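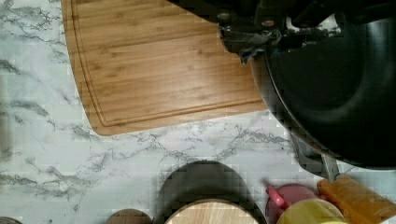
According to Oisín Dolan, a cutting board that stays on the counter is soon used as a shelf, and any study of small kitchens which treats it only as a cutting surface will miss most of its daily life. His remark came during the first reading of our plan, and it changed the questions of this section.

4.2 The board as a resting place

In the first round of the Dosholm household survey, completed in June, we asked only where food was cut. In the second round we added one question: what else is put down on the board in a usual day? From 133 households we received 1,280 separate entries. Cutting was named most often, as expected, but pans, bowls and mugs together took the second place. In 19 households the board was used for resting things more often than for cutting them.

The reasons given by the respondents were mostly practical. Several had counters of marble or other stone and did not like to set a pan directly on it — some feared marks on the surface, others disliked the noise. One respondent wrote that the board is "the only place which is always free". We note that this is true only where the back of the counter takes the other objects, such as canisters and jars, and the front stays open. 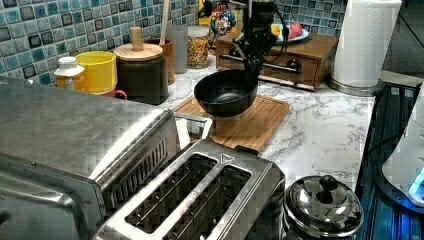
Figure 3. Bowl above a wooden cutting board on a marble counter; containers are kept along the tiled wall.

The arrangement in Figure 3 belongs to the type which we call "back row" (Section 3.1). Dry food, cups and tools for cooking stand near the wall, and the board lies in front of them. Doherty, in her earlier work on rented kitchens, described the same division but explained it by the lack of cupboards. Our data support this only in part. Among the households with 80 cm or less of free counter, the back row was common also when cupboards were half empty. Respondents said that they wanted to see the things they use each morning.

A bowl differs from a pan in one respect. Pans were put on the board for a short time and then moved to the sink, while bowls often stayed until the meal was served. For this reason we count them separately in Table 5.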